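Havemdale Robotics Annex
Weekly safety and readiness checklist, demonstration collection cell
Cell name: Gelen
Period covered: January, second inspection
Completed by: the cell lead, with a pen that was on its last legs

Scoring: OK, FIX (can run, fix before next inspection), STOP (do not run). Comments are compulsory for anything that isn't OK. They are apparently also irresistible for things that are.

SECTION A. BEFORE POWER

A1. Floor clear inside the yellow line
OK. One backpack removed. Its owner has been reminded that the yellow line is not decorative.

A2. Emergency stop reachable from the operator's chair
FIX. Reachable if you have the arms of a goalkeeper. The chair has migrated again. Tape marks for the casters to go down by Saturday.

A3. Emergency stop tested, pressed and reset
OK. Pressed from the chair and from the door. Arm dropped out both times, Dorum logger flagged both events.

A4. Base bolts, witness marks aligned
OK.

A5. Cables at base seated, strain relief present, nothing within reach of the elbow
OK, with a grumble. The slack is legal, but only because the elbow limit was tightened last time. Anyone widening the limit re-inspects this line first.

A6. Fingertips: wear, cracks, matching pair
FIX. Left pad is glazed. It still holds the light blocks and lets go of the tall one when it feels like it. Spare pads are in the drawer labelled "spare pads", an innovation from the last review.

SECTION B. POWERED, NO RECORDING

B1. Speed cap set to collection mode
OK. Cap was set to 100 per cent on arrival. I don't know who drives a teaching session at full speed and I would like them to stop. Set back and locked. Changing it now takes the cell password.

B2. Homing completes without contact
OK.

B3. Soft limits: table, perimeter walls, backdrop
OK for table and walls. The backdrop limit is a touch generous. We've already replaced the green once this year and it isn't cheap colour-matched cloth.

B4. Release behaviour on power loss
OK. The gripper holds. Hands stay out from under it regardless, including the hands of people who wrote the gripper driver.

B5. Teleoperation handle deadman
STOP, then OK. The trigger was sticking halfway, so the arm kept following after the operator thought they'd let go. Cleaned, cycled 18 times, no repeat. If it sticks once more the handle goes in the bin and we use the old ugly one.

SECTION C. DATA READINESS

Yes, this is on the safety form. A bad example gets learned from, and the Navickas policy will later repeat it at us with an arm attached.

C1. Markers flat, clean, uncurled, readable by the fixed camera
OK on the sheet. One block marker had a lifted corner. Re-glued. Please don't press them back down with a thumb that has been in a bag of chips.

C2. Objects returned to permitted start positions
FIX. The last five episodes of the previous batch all begin with the tall block in the same spot. The learner will conclude that the universe was built that way. Shuffle between episodes, using the card deck and not your own idea of random.

C3. Tray and perimeter pieces seated, no rocking
OK. Pushed each one by hand. A tray that walks a few millimetres per episode spoils the tail end of a session very quietly.

C4. Lighting consistent, blinds down
OK. Blinds were up at 2 p.m. and the markers washed out. Down now. Yes, it's gloomy. So is relabelling.

C5. Reference view saved before the first episode
OK. Compare with this one at every shift change. If the camera has been nudged, it shows up along the front rail first. 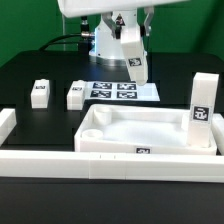
Gelen cell, reference view. Arm over the table, marker sheet behind the tray, tall block standing at the right end.

C6. Failed attempts kept and tagged
FIX. Two operators are deleting their drops. Keep them. Tag them "fail", add the reason from the list and carry on. There's no prize for a clean record, and the learner needs to see what a fumble looks like as much as we'd all prefer it didn't.

C7. Episode notes filled in
FIX. "Good" is not a note. Neither is "good again". Neither, to whoever it was, is a drawing of a beaver.

SECTION D. SHUTDOWN

D1. Gripper emptied, arm parked
OK.

D2. Power isolated, key out and on its hook
OK. Key was on a hook. A different hook. Moved.

D3. Data copied to the Dorum store and checksums compared
OK. Copy takes long enough for a coffee, and the coffee stays outside the yellow line.

D4. Sign-out sheet filled in
FIX. Last entry says "me".

OUTSTANDING ACTIONS

Tape caster marks for the operator's chair (A2). Operators, by Saturday.
Replace both finger pads as a pair, log the change so the before and after episodes can be separated (A6). Cell lead.
Tighten the backdrop limit, then repeat B3. Cell lead.
Watch the deadman trigger, first sticky press is a STOP (B5). Everyone.
Pull the five repeated-start episodes from the training split and park them in the holding folder (C2). Data desk.
Restore the deleted drops from backup if the backup still has them (C6). Data desk, with my sympathy.

Result: cell may run at the collection speed cap. Next inspection before the next batch, or straight after anyone says "I only bumped it a little".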